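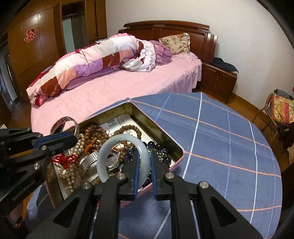 *A pale green bangle and a pink-rimmed tin with a gold-toned inside.*

# The loudest classroom in Stalby

You hear Angharad Rowlands's lessons before you get to them. The music corridor at Stalby has two sets of fire doors, and on the afternoon I visited they were doing very little. Somebody was playing a bass drum (badly, then quite well), a dozen voices were arguing over where the second verse should start, and over the top of it all came a Welsh accent shouting, "Again! From the horrible bit!"

The horrible bit is bar 26. Everyone in Year 9 knows it by number. It's the place in their winter piece where the altos come in on a note that sounds wrong and has to be sung as if it's right, and they have been falling off it since the start of term. When they finally land it, halfway through my visit, the whole room cheers and then forgets to sing the next line.

Rowlands has taught music here for four years, and she came to it sideways. She trained as a chemist, worked in a paint laboratory and played the cornet in a brass band in the evenings. A friend asked her to cover a school rehearsal one winter. "I had no idea what I was doing," she says, "and I drove home singing. I'd never once driven home from the lab singing."

She still talks like a chemist now and then. Pupils are told to "add the tenors slowly". A chord that doesn't work gets written on the board under the heading Results, and they go through it together to find out which note is causing the trouble. I loved this. I was taught music by copying out the dates of composers, and I sat at the back of her room feeling quite jealous of a row of thirteen-year-olds.

The winter piece is called *Gimside*, after the hill behind the school, and the pupils wrote it themselves. It began as a homework task: go outside, listen, and bring back one sound. They brought back a gate, a quad bike, geese, somebody's nan calling a dog. Leif Eklund, who teaches woodwork across the yard, heard the first version through the wall and turned up the following week with a wooden thing on his shoulder that makes a noise very like the gate. The class named it the Trodik, for reasons they refused to tell me, and it now has its own part in the score.

"It's only got two notes," Eklund says. "Angharad wrote it a solo anyway."

He plays it too, at the back, with enormous seriousness. He can't read music, so a girl called out his entries for the first few rehearsals. She has stopped, and he only missed one while I was there.

What struck me most was how much the pupils are left to decide. Rowlands asks a question and then waits, for a really long time, long enough that I started fidgeting. Should the geese come back at the end? Hands went up. One boy thought yes, but quieter, "like they've got further away". She tried it on the piano, pulled a face, tried it again an octave higher and wrote his name next to the bar in pencil. The score is covered in names like that.

There are hard parts to the job. The piano is older than the building and two of its keys stick in damp weather. The practice rooms double as exam rooms in summer, so for weeks there's no drumming at all, and she teaches songs in whispers. She marks at her kitchen table and says she's slow at it. Asked what she'd change first, she doesn't stop to think: "The piano. Then the clock. It runs fast and they know it."

*Gimside* will be performed in December in the Villalobos Hall, which seats 253. The choir is 100 strong if everybody turns up, and in rehearsal they have been practising walking on without talking, so far without success. Rowlands says she'll be conducting in her band shoes, the lucky ones.

By the time I left they had gone back to the horrible bit. I could still hear it from the car park, and the altos had got it.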